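Kit de dedos Sidach para garra paralela

Par de dedos com almofadas verdes, para quem monta o próprio braço em casa ou na oficina partilhada. Encaixa em garras de mandíbulas paralelas com o adaptador Tulladach, vendido à parte. O kit traz 2 dedos, parafusos e chave.
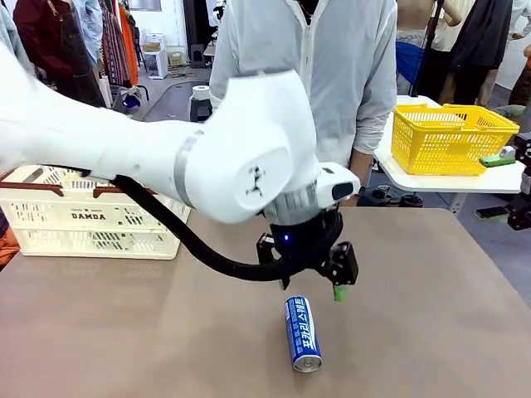
A montagem leva roughly 3 minutos por dedo. Depois de apertar, feche a garra devagar e confirme que as almofadas encostam por igual. Peso do conjunto: 195 g.

Cabo de extensão Stostberg de 200 cm disponível como opção.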